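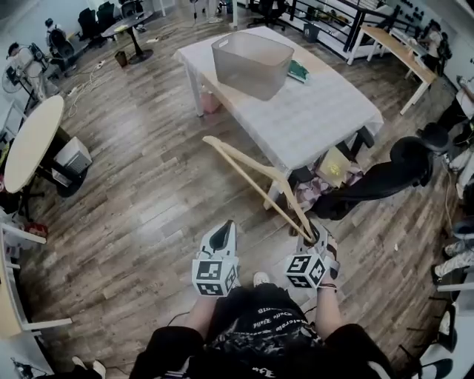 Kovlow County ballot petition case

The Kovlow County ballot petition case was an election law dispute over nominating petitions filed for two seats on the county board of supervisors. The case concerned the validity of signatures collected on behalf of a slate of independent candidates, and the legal weight of a circulator's sworn statement when the circulator did not witness each signature. It ended with the removal of both candidates from the ballot and a change in the county's petition review rules.

Background

Independent candidates for the Kovlow County board must file nominating petitions signed by registered voters who live in the district. At the time of the dispute, the required number was 900 valid signatures per slate. Each petition sheet carries a circulator's statement, signed under penalty of perjury, that the circulator was present when every signature on the sheet was made.

The slate filed 1,032 signatures with the county clerk on the last day of the filing period. The margin over the minimum was narrow by local standards, as campaigns in the county commonly file half again as many names as they need. The clerk's office carried out a facial review, which checks that sheets are complete, dated and signed, but does not compare signatures with voter records. The petitions passed this review and the candidates were listed as provisionally qualified.

Challenge

A written challenge was filed within the five-day objection period by Anika Montoya, a registered voter in the Marchetti district. The challenge made two claims. The first was that a number of signers were not registered at the addresses given. The second was that several sheets had been left on a counter at a hardware store in the town of Cluka, where customers signed them with no circulator present.

The clerk referred the matter to the county election board. Staff compared the petitions with the voter file and struck 80 signatures. Most were struck for registration defects, and the rest were duplicates. This left 952, still above the minimum, and the outcome therefore turned on the second claim.

Hearing

The election board heard testimony over two days. Two circulators admitted that they had signed statements for sheets they had not watched over. One said that she had read the statement as a promise that the sheets were complete. The other testified that he had been handed a stack of filled sheets at a campaign meeting and told where to sign. Neither could say who had collected the names.

Counsel for the candidates argued that the signatures were made by real voters and that a defect in the circulator's statement should not cancel them. The challenger's counsel replied that the statement was the only safeguard in a process with no signature matching at the time of filing. The board adopted the second view and struck every sheet certified by the two circulators, which brought the total below 900. The vote was split along party lines – a point later raised on appeal, though the court gave it no weight.

Court review

The candidates sought review in the county circuit court. The court applied a deferential standard to the board's findings of fact and an independent standard to its reading of the petition statute. It held that the presence requirement was mandatory, and that a sheet with a false circulator's statement was void as a whole, even where individual signatures on it could be shown to be genuine.

The court rejected a request to let the candidates collect replacement signatures. It found no authority for reopening the filing period once it had closed. An emergency appeal was denied without a written opinion, and the ballots were printed without the slate.

Related proceedings

The county prosecutor opened an inquiry into the sworn statements. Firkex, a consulting firm paid by the campaign to manage petition work, turned over its training materials and payment records. The materials were found to describe the presence requirement correctly. No charges were brought against the firm. The two circulators entered into diversion agreements that barred them from circulating petitions in the county for four years.

Later changes

The county election board revised its petition rules on Thursday, February 12, 2026. Under the revised rules, the statement must be printed directly above the circulator's signature line, and circulators must write the place where each sheet was signed. The clerk may also compare a random sample of signatures with voter records before a slate is provisionally qualified. The minimum number of signatures was left unchanged.

See also

Ballot access
Circulator affidavit
Facial review
Kovlow County Board of Supervisors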